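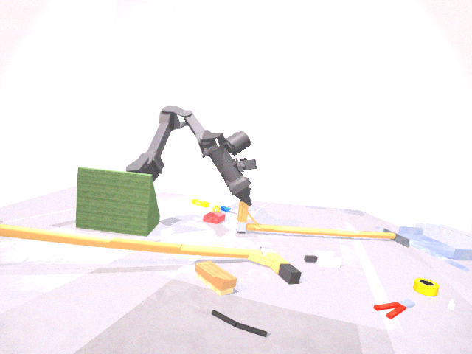 Computer render. Gray arm, yellow rod, green block.

CALL FOR PARTICIPANTS — grocery lists and what really ends up in the cart

Do you write a shopping list? On paper, on your phone, on the back of your hand? We want to see it.

The Jonlow Household Habits Group is looking for 200 people in and around Costigan for a study on how folks plan, forget and improvise at the grocery store. Starts in July. Runs six weeks. Paid.

Who we need
Adults 18 and up who do at least half the food shopping for their home. Any size household, living alone is fine. Any store, incl. farm stands and corner shops. You need a phone or camera that can take a readable picture of a receipt. If you have neither, call us — we can mail you envelopes and you send us the paper.

We already have 80 people signed up, mostly from the east side of town. So we are very short on: shift workers, people over 65, anyone shopping for three or more kids, people without a car. If that's you please please apply.

Who can't take part
Anyone working for a supermarket or a delivery app right now. Anyone who took part in the pilot last spring (thank you, we still love you). Only one person per household.

What you do
Send us your list before each main shop. Send the receipt after. Answer four short questions, takes a couple minutes. Once a week there's a longer form, mostly about meals and leftovers. No list that week? Tell us so, that counts too. Don't tidy up your list for us, we want the crossed out stuff and the spelling.

At the end, a phone interview with Treasa Ó Dálaigh or Khôi Đoàn, half an hour tops. Evenings ok. Portuguese interviews with Jussara Medeiros, just ask for her on the form.

What you get
$163 for the full six weeks, sent by check or gift card, your choice. If you drop out partway you get paid for the weeks you did. No need to explain why.

Privacy
Black out your card number and loyalty number before sending. If you forget we do it when it comes in. Names are kept apart from lists and recipts. We don't sell anything to anybody, and the stores don't see it. Consent form is two pages, read it before you sign, questions welcome.

How to apply
Pick up a form at the Dototia branch library, front desk, or call the study line and leave your name, a number and a good time to reach you. Phones are answered from 9 am to 4 pm, after that its the machine. Zuleica Amaral handles sign-ups and will call you back, usually within the week. Places go in order of sign-up, except for the groups listed above, who get moved up.

Please pass this on to your neighbors — they can apply even if you do.

Jonlow Household Habits Group, Costigan | Contact: Zuleica Amaral, sign-ups | © Jonlow | Back to top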